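Horgan library pulls up the carpet, and finds us a bigger reading room

If you've walked past the Horgan library lately and wondered about the paper over the front windows, don't panic. It isn't closing. I went down there this morning with a coffee I wasn't allowed to take inside, and I can report that the old carpet is gone, the reading room is twice as long as it used to be, and the heating no longer sounds like somebody dropping spoons down a well.

The doors open again in June, at nine in the morning, and the first day is for anyone who feels like coming in. You don't need a card. You don't need to borrow anything either, though I'd be surprised if you left with empty hands, as the new shelves by the entrance are stuffed with cookbooks and mysteries and I had to be firm with myself.

Now for the numbers, which I know some of you skip. The town put 913 votes in favor of the work on the spring ballot and 566 against, so it wasn't a walkover, and I heard plenty of grumbling at the bus stop from both sides. A lot of the grumbling was about parking. I get it! The lot behind the building lost 2 spaces to the new ramp, and on a wet afternoon that's going to hurt. The town says people can use the lot at Gandberg Park, which is a five-minute walk if you're me and three if you have decent knees.

The ramp itself is lovely, though. The old side entrance had that awful step and a bell you had to ring, and then you waited. The new one runs straight up to the main doors, with a rail on both sides, and it's wide enough for a double stroller – I watched a delivery cart go up it with room to spare.

Inside, the big change is the wall that used to separate the reading room from the map closet. It's gone. The maps have moved upstairs, next to the old newspapers, and if you've been meaning to look up your street from when it was all orchard, the upstairs desk will be staffed from noon on. The Brukau Road survey is out of its tube at last and lying flat in a drawer, and it's a beauty. My own house is on it as a pond.

The children's corner has moved to the back, where the light is better and where the shrieking will bother fewer people (I say this fondly, my two were shriekers). Story time stays at ten thirty. The craft hour and the drawing group are both coming back as well, and the drawing group is the one I'm most excited about, as I went for a whole winter and came out able to draw a pear that my family recognized. 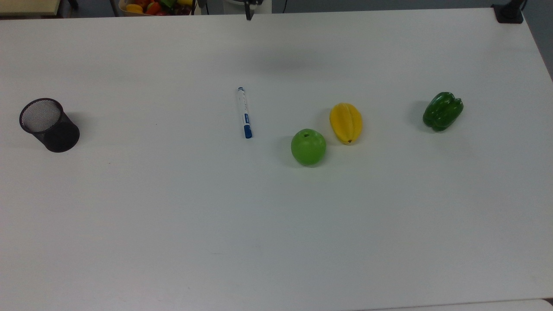 The drawing group has space for 23 people this time, up from a dozen or so, and it's still free. You bring your own paper and whatever you like to draw with. Beginners are very welcome, and the group always starts with simple things from the kitchen, so you won't be asked to do hands or horses on your first night. A green apple is about as friendly a shape as you'll get, and a bell pepper like the green one teaches you a lot about bumps. The star fruit I'd leave until you've warmed up, with all those ridges, and anyone feeling brave can have a go at the black mesh pen holder. I tried drawing mesh once. I went home early. Sign-up is at the front desk or by phone, and last time the list filled up fast, so don't sit on it.

A few odds and ends. Books you've had out during the work aren't overdue, whatever the slip says, and you can bring them back any time before the end of the summer. The drop box has moved to the left of the doors. The library in Brulell will go on lending to Horgan cardholders until we open, and they've been very nice about it, so please return their books to them and not to us. The copier is new and takes cards as well as coins. The color copies cost more than they did, and yes, I asked why, and the answer was toner.

One more thing for the gardeners: the seed swap drawers are staying, but they've gone down to the basement where it's cooler. They could use beans and squash. They have plenty of marigolds, so please, keep your marigolds at home this year.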